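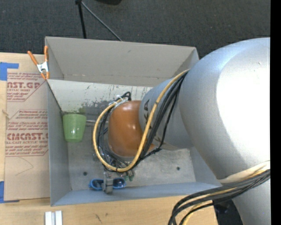
Planning and Budgeting for a Bin-Picking Cell: Your Questions

Where do I start?
With the stuff you want picked! Cups, goggles, odd-shaped things – gather them up before you look at a single arm. The parts decide the gripper, and the gripper decides a lot of the bill.

How much should I set aside for small items?
Our Nitedton bench went through $635 in cables, ties, clamps and fittings. It's easy to forget this line, so please put it in early.

Is a custom bin worth it?
Try a plain one first. We paid $358 for the Pamix bin kit and still love it. Clamps and sheet stock let you change your mind on a Sunday afternoon.

What does a gripper cost?
The MacPherson quote came to $3090 with fingers and mounting plate. Ask whether the wrist cabling is included – ours was a separate line.

How long is delivery?
Plan on more than 13 weeks for the arm. Order in May if you want to be running by fall.

Can I reuse a table I already own?
Often, yes! Check the arm maker's mounting requirements, and leave plenty of slack for cables to swing.

Do you have a budget sheet I can copy?
We do, and we'd be thrilled if you used it. Write to Hiba Mansour at Selolau and she'll send you the current one.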